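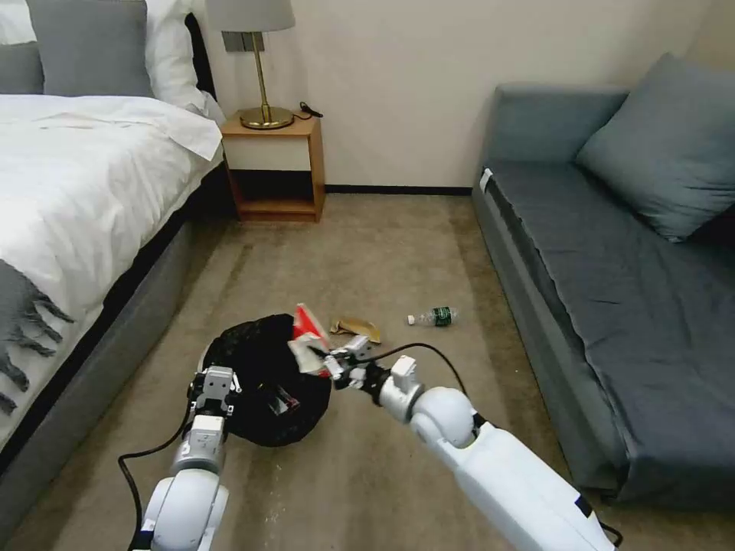 Search the help pages Go

Sled bogs down above half throttle after standing since April

Rainer Vogler

I have a two-stroke Stendora 400 trail sled, bought used, with 347 miles on it. It was put away in April with fuel in the tank. It starts on the second pull and idles fine, but past half throttle it bogs and won't clear. I've fitted new plugs and drained the tank. The rest of the fuel system is as it was. Is this the carbs, or should I be looking at the belt? The Jilley dealer near Urnton can't take it for almost 2 weeks.

Afia Ofori

Carbs first. Draining the tank does nothing for what is left in the float bowls, and old fuel leaves varnish in the main jets. The pilot jets can be clear enough to idle while the mains are half blocked — that fits what you describe. Take the bowls off, remove the mains and hold them up to a light. Clean them with carb cleaner and compressed air, not wire. Check the fuel filter and the pick-up hose in the tank as well. Don't keep riding it at high throttle in the meantime. A two-stroke running lean can seize a piston.

A worn belt usually lets the revs climb without the speed. If your revs drop when you open it up, leave the belt alone for now.

oldtrack

had this on mine, put an Oltmanns belt on and it was fine after. worth a try

Rainer Vogler

Revs drop, so I'll do the carbs. Thanks both.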